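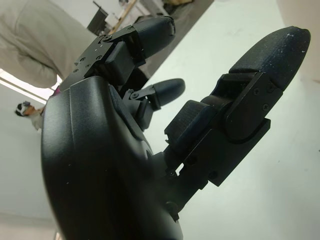
Uzma Kakakhel wrote:
Dry first, always. A wet cloth on matte black plastic turns loose dust into a gray film, and the film dries into the texture. Soft brush, then a clean dry cloth, then water only if something is still there. The rubbery or fabric-like parts need a different method from the smooth parts, so treat them as separate jobs.

grommet_lane wrote:
Agree on dry first. Disagree on the cloth. Microfiber sheds when it has been through a dryer with towels, and on black everything shows. I use a makeup brush on smooth shells and masking tape on anything with a nap or grain. Press, lift, new piece of tape. Do not drag it.

Uzma Kakakhel wrote:
Tape is fine on hard plastic. On soft-touch coating I would not. The coating on older parts can go gummy, and then tape takes it off in flakes.

grommet_lane wrote:
Low-tack tape. I should have said so. The blue painter's kind.

pell_mell wrote:
Question on the same lines. I have a Zalumari desk lamp, matte black, with a textured rubber grip on the head. The grip is full of white specks that do not brush out. Shell is fine. I tried dish soap, a toothbrush and a pencil eraser. The eraser made it worse.

Anum Niazi wrote:
Eraser crumbs, probably. Check whether the specks are on the rubber or in it. Put one drop of water on a speck and look at it under a strong light. If the speck goes dark and comes back when the water dries, it is either mineral residue or abrasion. If it floats, it is lint. If nothing changes, it may be pigment or wear and no cleaner will move it.

pell_mell wrote:
Went dark, came back.

Anum Niazi wrote:
Then try white vinegar, one part to 6 parts water, on a cotton swab. Two minutes, wipe with plain water, dry. Keep it away from screw heads and hinge pins. Black oxide screws will start to rust if acid sits in the recess.

tarn_88 wrote:
Vinegar on rubber is bad advice. It dries it out.

Anum Niazi wrote:
At that dilution, for two minutes, I have not seen it. What rubber, and how long did you leave it?

tarn_88 wrote:
Car door seal, undiluted, overnight.

grommet_lane wrote:
Different test.

Uzma Kakakhel wrote:
On worn rubber the residue is often abrasion anyway. Fine scratches scatter light and read as white. I had a set of Etard furniture pads that looked chalky after one winter. I resurfaced them with 2000 grit wet paper, very light pressure. It evened the color out but also smoothed the grip. I would not do it on anything that has to hold something.

pell_mell wrote:
How fine can I go before it stops helping? I have a sheet of 200 in the garage.

Uzma Kakakhel wrote:
Leave the 200 in the garage. It will cut straight through the texture.

hobart_west wrote:
Does anybody use the protectant sprays? I bought the Tevex trim spray in March and it looked good for a day. Then it collected more dust than before.

grommet_lane wrote:
Anything that leaves an oily layer will do that. Same result here with the Bajwa wipes. Nice and black at lunch, gray by dinner. Wash it off with diluted dish soap and leave the plastic bare.

hobart_west wrote:
Static is the other half of it, surely. My bare plastic attracts dust too, and rubbing with a dry cloth makes it worse.

Uzma Kakakhel wrote:
Yes. Barely damp cloth as the last pass, after the dust is off. Humidity matters as well. My workroom was under 30 percent in the heating season and black parts were speckled again within hours. A humidifier did more than any product.

tarn_88 wrote:
Or buy white ones. I paid over 30 dollars for black drawer organizers and I dust them more than I use them.

pell_mell wrote:
Update, Saturday. Vinegar mix removed most of the specks on the grip. A few are left on the edge where my thumb goes, so I assume those are wear. Screws kept dry — I put a dot of painter's tape over each one first.

Anum Niazi wrote:
Good idea on the screws. Leave the edge alone.

grommet_lane wrote:
For dust down in the gap between two plates, an unused interdental brush fits. Pull outward only. Canned air pushes it further into the hinge.

hobart_west wrote:
I use canned air on everything and have had no trouble.

grommet_lane wrote:
Open one of the hinges and look.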